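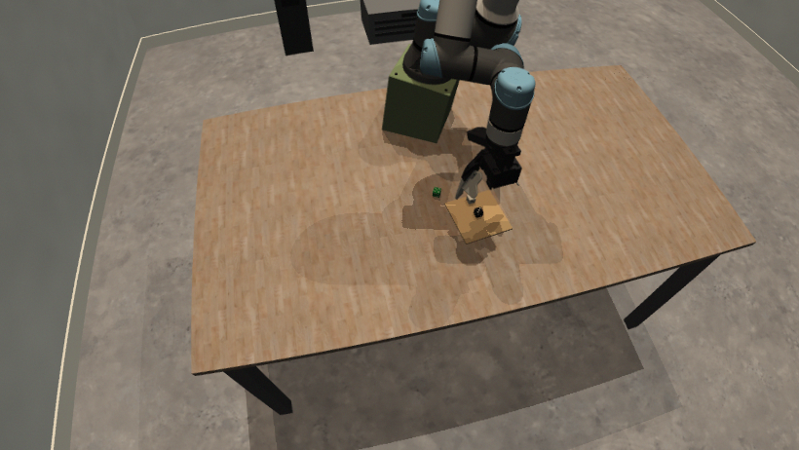
Robot arm on a wooden table, computer render

Home Forums Fixtures Standings Members Search Log in

Pletham at Buvovbridge, post-match thread

cornerflag_carl
Well. 260 miles on a bus to watch us pass it sideways for an hour and then lose to a throw-in. I had a sandwich at the rest stop that was better organized than our back line. Who's first?

mrs_offside
I'll go. Bozkurt out. I've been saying it since August and I'll keep saying it until somebody gets me a drink.

halftimeorange
You said it in August after a preseason game. We won that one.

mrs_offside
We won it badly.

TenYardsPlease
I thought we were fine up to the goal. Fine as in alive. The back three held its shape, their wingers got nothing, and the kid on the left had the run of the place until he got moved inside for reasons known only to the bench. Then we fell asleep on a long throw, which we have now done at every away ground with a roof.

cornerflag_carl
Their ground doesn't have a roof.

TenYardsPlease
It has a roof over the part I was in.

northendnigel
Can we talk about the shirts? Flundance sent us out in that pale gray again, on a gray day, under gray lights. I'm convinced two of our passes went to the fourth official. He looked grateful.

halftimeorange
The shirts didn't leave a man free at the far post.

northendnigel
Maybe he was marked and we couldn't see it.

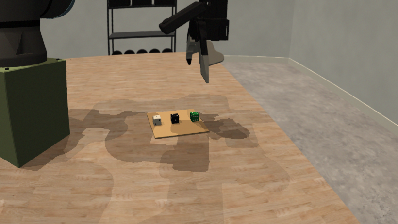 Reading time: 2 minutes

pressboxpete
Pasting my write-up here for those who don't go to the blog (hi, all of you).

Erdal Bozkurt was in a calm mood afterward, as he usually is, which drives some people up the wall. "I am not going to tear up a plan over one throw-in," he said. "We were the better side until the hour. After that we were tired, and when you are tired you watch the ball. I have told them to watch the man. They know it. They will know it better tomorrow morning."

Asked about moving the left winger inside, he said he wanted an extra body in midfield once Buvovbridge went long. Asked whether that had worked, he smiled and asked if anyone else had a question.

The crowd was 2060, a decent number for that ground, and most of them left happy. Pletham are still unbeaten at home and have now gone 4 away games without a win. You can read that as a team with a strong home base or as a team that doesn't travel. Next up is Guillot at our place, and Guillot don't travel either, so something has to give or we'll get a very polite draw.

mrs_offside
"They will know it better tomorrow morning." I'd like to know it better by the next corner.

TenYardsPlease
Good piece, Pete. I'd push back on "better side until the hour," though that's his line and you only carried it. We had the ball more. Their keeper could have done his taxes.

halftimeorange
He made the stop from the free kick.

TenYardsPlease
It was hit straight at his chest. He'd have had to file for an extension to miss it.

cornerflag_carl
I'm with Bozkurt on this, and I know how that goes down here. Last season we changed the setup every time we lost and ended up with a center back at right wing. Give it until after Guillot. If we lose that one at home I'll carry mrs_offside's banner for her.

mrs_offside
It's heavy. I used real wood for the poles.

northendnigel
Put me down for a draw against Guillot and a penalty shout nobody agrees on. Also, does anyone have a spare seat on the bus for the away game after that? Mine got given to a cooler.

cornerflag_carl
The cooler paid up front.

pressboxpete
For those asking by message: yes, he did say the captain should be back in training this week. No, he didn't say which part of training. Last time it was the stretching.

halftimeorange
I have 50 dollars that says he starts on the bench, comes on late and gets booked within a minute.

TenYardsPlease
No takers. We've all met him.

mrs_offside
Fine. Until Guillot. But I'm keeping the banner in the car.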